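# Nokel Title Misspellings

6 min read

Nokel is a list of misspelled film and TV show titles, each paired with the title the person was looking for. It has 2,000 rows covering 858 titles. The misspellings came from the search box of the Hoarau lending catalog, which handles discs and tapes for seven branch libraries. The list was put together by Lizeth Bermúdez and checked by Tiziana Costa.

We made it to test our own catalog search. Other small catalogs have the same problem, so the file is free to copy and change.

## What is in the file

There is one file, nokel.csv, in UTF-8 with a header row. The columns are:

- typed: the text as entered, in lower case
- meant: the catalog title
- kind: drop, swap, double, sound, keypad, spacing or other
- source: desk or home
- note: free text, mostly empty

Rows are sorted by the "meant" column. A title with many wrong spellings has many rows, and titles in French keep their accents in "meant" even when the person left them out.

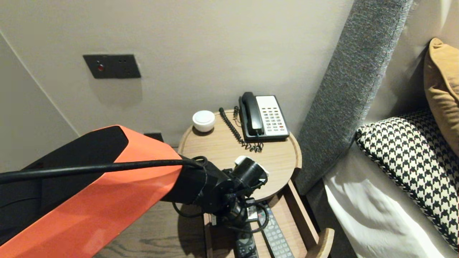 Leaving out an accent is not counted as a misspelling. The catalog ignores accents when it searches, and we didn't want half the list to be about them. A missing apostrophe is treated the same way. A missing space is counted, under "spacing", and so is an extra one.

## How the rows were picked

The search log keeps the typed text and the item the person opened next. We took searches that returned nothing and were followed by a second search that led to an item. The two texts were compared by script, and any pair that looked close was read by a person. Lizeth read all of them. Tiziana read them again in July without seeing the first set of labels, and where the two disagreed they talked it over. If they still disagreed, the row went to "other" and the note says why.

We removed anything that looked like a person's name, unless the name was part of a title. Card numbers were never in the log.

## Kinds of error

"Drop" means a letter is missing. "Swap" means two neighboring letters changed places. "Double" covers a doubled letter typed once or a single letter typed twice. "Sound" is a spelling that sounds right when you read it aloud, such as "nite" for "night". 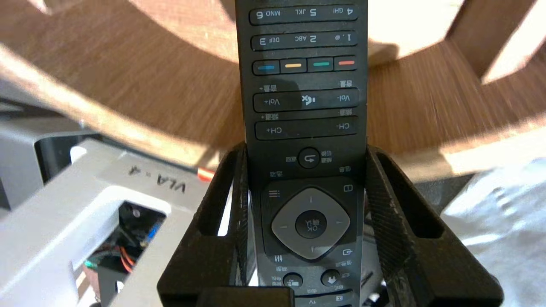 The "keypad" label is for errors that make sense only if the person was entering letters on number keys. Some home users reach the catalog through a television, and the errors look different from those made on a full keyboard. A remote like the one in the picture puts ABC on the 2 key and DEF on the 3 key, so one press too few on 2 gives A where B was wanted. A finger landing on 5 JKL in place of 4 GHI gives another set. Commas turn up in the middle of words too — the 1 key there has a comma and an @ on it. We labeled a row "keypad" only when a single press error explained the whole difference.

"Other" is what's left. It includes half-remembered titles, where every word is spelled correctly but one of them is the wrong word.

## Using it

We run each "typed" value through the search and check whether "meant" comes up on the first page. The script for this is in the tools folder. It was written for Clemano, our catalog software, and will need changes to the address and the result format for anything else.

Please don't use the row counts to say which mistakes people make most often. Searches that worked in spite of a mistake are not in the log we used, and these are mainly the easy ones. 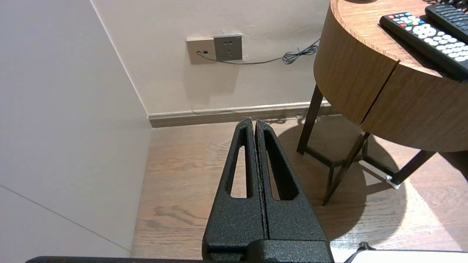

Can I split the file into training and test parts?

Split it by "meant" and keep all the rows for one title on the same side. With a random split, nearly the same misspelling ends up in both parts and the scores come out too high.

## Known problems

- A few "sound" rows could just as well be "drop". The first label that fits was kept.
- Long series have one row set per season title, which repeats some errors.
- Desk rows were typed by staff as well as by borrowers, and the log can't tell them apart.

## Comments

dindix_fan
Is this the same list that shipped with Dindix? The column names look familiar.

Lizeth Bermúdez
No, we borrowed the column names from Dindix and nothing else.

pmarsh
Loaded fine after I set the encoding by hand. Would like a column for the year of the film, lots of remakes in here.

oldreels
The comma thing explains so much about our own logs. We had been throwing those rows out as junk.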